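Learning from Demonstration, Unit 4 Handout
Collecting Examples by Hand
Revised 2018-04-25

Bring this to the lab along with your notebook. Last unit we treated the training set as a given: a pile of observations and actions that somebody handed us. Now you get to make the pile! I love this unit, and I think most of you will too, because every choice you make with your hands comes back later in what the policy does.
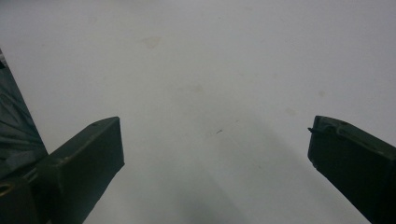
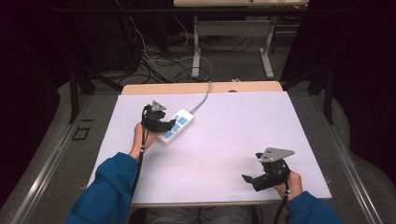
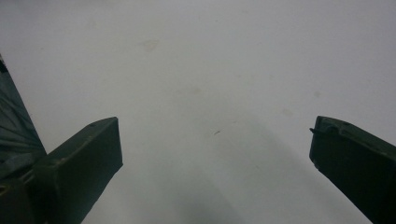 Some vocabulary first. A demonstration (we also say episode) is one attempt at one task, from the start cue to the stop cue. A step is one synchronized reading of everything we record. A session is a run of episodes by the same person on the same setup. Please use these words the same way in your write-ups. Last November I had a stack of reports where "sample" meant all three, and grading them was an adventure.

What goes into a step

For each gripper we keep the view from its own camera, the position and orientation of the tool, and the opening of the jaws. We also keep one view from the head. The gripper views are great for the last few inches of a reach, when a small error decides whether you catch the edge of something. They know very little about the rest of the table. The head view fills that in, and it also tells us what the two tools are doing relative to each other, which matters a lot once you start passing things from one to the other.

Think about what the learner gets from a gripper view that has only bare table in it. There's no target to aim at. A single image like that could go with almost any action: reach left, reach right, wait. This is the ambiguity problem from Unit 2, in the flesh. You can help by giving the learner some history, by feeding it the head view, or by both. Problem 2 below asks you to compare.

How to move

Go slower than feels natural, but keep moving. Long pauses are the worst thing you can put in a demonstration, since a policy trained on them learns that standing still is a fine answer. If you need to think, think before the start cue.

Start with the jaws open and vary where you begin. If all your episodes start from the same pose, the learner never sees how to get back from anywhere else. Go ahead and include small corrections. Miss a little, fix it, carry on. Those recoveries are gold!

Don't throw away a failed episode. Mark it as failed and save it. We'll use them when we get to scoring functions.

Labels and splits

The shared set is called Dulto. It has 3,000 episodes, and 274 of them are marked as failures. Each class session adds to it. File your episodes under your group name (Varkus or Ralard) and write one plain sentence for the task. "Pick up the cup and set it on the plate" is good. "Cup task v2" is no use to anyone in a month.

Split by session, never by step. Neighboring steps look nearly identical, so if you shuffle steps you'll have near copies of your test data in training and your numbers will look wonderful for no reason.

Problems

1. Record 90 episodes as a group. Plot the starting positions of both tools. Where are the holes?

2. Train the small network from Unit 3 on gripper views only, then on gripper views plus the head view. Report error separately for the first and last quarter of each episode. Explain the difference.

3. Pick 3 failed episodes and find the step where you think each one went wrong. Have a partner do it without seeing your answer. How far apart are you?

Write-ups go in the Bhutto folder. For next time, read the chapter on compounding error and come with a guess about which of your own episodes would hurt the policy most.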